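Equipment planning for household manipulation research is the work of deciding what a laboratory should buy, rent or simulate before it begins to teach a robot to handle ordinary objects. It covers the arm and the hand, the computers, the objects to be handled, the space and the yearly costs of upkeep. The subject is often treated as a part of general laboratory budgeting, but it has some problems of its own.

The most common way of planning has 4 stages: simulation, choice of hardware, purchase, and review. In the first stage the tasks are tried in a simulated room, so that the buyers can learn which kind of hand the tasks require. A simple two-finger gripper costs much less than a hand with jointed fingers, and it is also easier to repair. A jointed hand is usually chosen when the tasks include dishes, tools or other things of uneven shape.
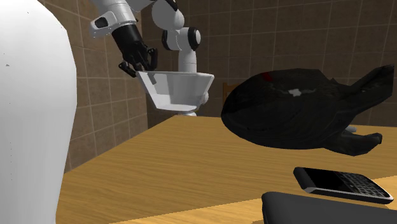 Simulation has its own costs, and these are frequently left out of the first budget. They include the computers, the licenses, the preparation of object models and the working hours of the person who keeps everything running. Object models of low detail are cheap and load fast. Their contact surfaces can differ from those of the real object, and for this reason a grasp which succeeds in simulation should not be taken as proof that the same hand is worth buying.

The planning method used at the Skomo laboratory in Jomurville is one known case. The laboratory first made a list of 586 household objects and then reduced it to 200, removing those which were too heavy for the arms under consideration. It ran 3258 simulated trials before it asked any supplier for a price. The laboratory later reported that spare fingers and cables had been budgeted too low, and it moved them to a separate line of the yearly plan.

A different approach is followed in Lurville, where the Yuen workshop rents its arms for the first year and buys only after the review. Renting makes the early cost smaller. The total can become higher if the project is extended, and rented arms often may not be modified, so a special wrist or hand must be agreed with the owner in advance.

Items which are often forgotten in such budgets are delivery, mounting, safety training, insurance and the replacement of broken objects.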